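Subject: Re: [sollness-hist] The 1933 hall minutes – who has them??
From: Ewurabena Appiah
To: sollness-hist list

Sorry all, been meaning to answer this for ages and now doing it between two other things so forgive the state of it.

On the message below – quoting it again as half the list says it never arrived:

> Dear all,
> Does anyone know what became of the minute book for the old reading
> room, the one that starts in 1933? My aunt always said it went to
> the school when the room shut and then to somebody's loft. I have
> the rent book and a bundle of letters but they make no sense without
> the minutes. There is a row going on in the letters about a stove
> and I would dearly like to know who won.
>
> Also, was the reading room ever on Kong Lane? The rent book says
> Kong Lane but everyone I have asked says it was always at the
> bottom of the hill by the chapel.
>
> And last thing, is there a plan to put the list's own papers
> anywhere safe? I have a box and I am not getting any younger.
>
> Best wishes to all
> Maureen

Right. In order.

1) Minute book. I have seen it. Not the loft – it was in the school cupboard right up until the cupboard was cleared, and then it went to the county record office in a job lot with the log books. It's catalogued under the school and not under the reading room, so if you search for the reading room you get nothing at all. Ask at the desk for the school deposit and then go through the list by hand. It has 139 pages, numbered in pencil by someone later on, the last few blank. Spine gone. They bring it out on a cushion and you're not supposed to lick your fingers (I was told off).

The stove. Yes! It goes on for pages. From memory, the two sides were the people who sat near it and the people who didn't. The old one smoked, and a new one was priced, and then somebody moved that the old one be swept first, and that was carried, and then it smoked worse. They bought the new one the winter after. So Maureen, if your letters are the ones signed only with initials, I think your man was in the sweeping party and lost in the end. Would love to see them. Can you scan a couple? Phone picture is fine, flat on a table by a window, no flash.

2) Kong Lane. Both are right I think. The minutes have them renting the front room of a house on Kong Lane to begin with, and only going down to the chapel end once they'd got the lease. Nobody now alive would rememeber the first place. The lane was renamed when the new road went through, so don't go looking for the sign. On the big map it's the short one running off behind the smithy. I'd always taken the name for a family but there's no Kong in the census for the parish that I can find, not one, so if anybody has a better idea please shout. A field name maybe? The tithe map people on here will know, I'm hopeless with fields.

3) Our own papers. This is the bit I really wanted to write about and of course I've left myself no time.

At present the list's stuff is in four houses that I know of. Mine, Maureen's, the Skikance box (it's all the Skikance estate rentals, copied out by hand, a huge job, never been typed up) and whatever is still in the old newsletter cabinet. The archive of this list itself only goes back to 2000, and before that it was a printed sheet, and I have never seen a full run of the sheet. If you have odd copies in a drawer PLEASE don't bin them. Even doubles. Even ones with tea on.

What I'd suggest, and shout if you hate it:

- everyone with a box writes one page saying what's in it. Not a catalogue, just a page. Send it to me.
- anything with a rubber band on it, take the rubber band off. Same for bulldog clips and those plastic sleeves that go sticky.
- pencil only if you must write on things. On the back, bottom corner.
- photographs: names if you know them, and a question mark if you only think you do. We've been caught out by that before – half the chapel outing was wrong for years.
- don't throw away envelopes. The postmarks are sometimes the only date we've got.

The record office will take a deposit from us up to 2 boxes at a time, they were clear on that, and they want it listed first. So no good turning up with a car full. I'll ask them again about copyright on the newsletter drawings as the person I spoke to wasn't sure.

The first part of my page follows, so you can see how short it can be. I've put it up on our bit of the site too.

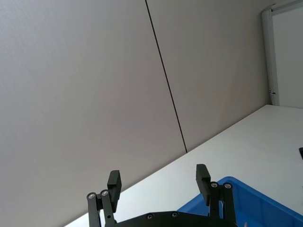 Sollness, February

Box A, held by E. Appiah. Rent receipts for the reading room, loose, not in order. A cash book, first half only. Letters to and from the county library about lending boxes. Kaltivik correspondence – this is the exchange with the twin parish, mostly Christmas greetings, with a good long letter on how they ran their own reading room and what they paid for coal. Programme for a concert, torn. Some sheet music that belongs to I don't know who. A key, no label.

That's it, that's all it needs. Took me as long as a cup of tea. If you'd rather do it by phone and have me type, also fine, evenings are better, after 7pm say.

Oh and on the Kaltivik letter, it was translated at the time by someone with lovely handwriting and shaky spelling, and the original is pinned behind. If anyone reads the language I'd be glad of a second pair of eyes as there is one line about a clock that can't be right. Either they sold the clock or they were sued over it.

Maureen – ring me about the letters, and please don't carry that box down the stairs on your own.

Must run, more when I've been back to the record office. If you answer, cut the old message down to the part you're replying to, the digest was enormous last month.

Ewurabena

Contact the list owner | Copyright remains with the authors of messages | Back to top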